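Stories > Short Fiction > After the War

Filed under: Historical Fiction, Short Reads

The war between Gindo and Teseck ended in November, but the news needed 12 days to reach our valley. In those days we lost the bridge, the mill and my older brother. I was 14 years old. My mother never said the word "peace" after this. She said "when the letter came."

The men of Teseck went home by the Bugti road. My father counted them from the roof, because he had counted them when they arrived. There were 542 the first time. He did not tell us the second number.

One soldier stopped at our door and asked for bread. My mother looked at his boots for a long time. They were from our side, good boots from the shop in Doklow. Then she cut the bread and gave him the bigger half. He ate it standing in the yard, and he folded the cloth very carefully before he gave it back. 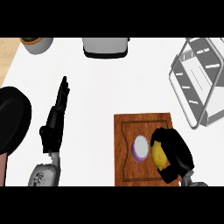 A kitchen counter with a cutting board, seen from above.

I am old now, and it was 46 years before I walked on that road myself. The bridge is stone again. On the Teseck side a woman sold me a loaf, and she asked where I came from. I told her the name of the valley. She wrapped the bread in a cloth and did not take my coins.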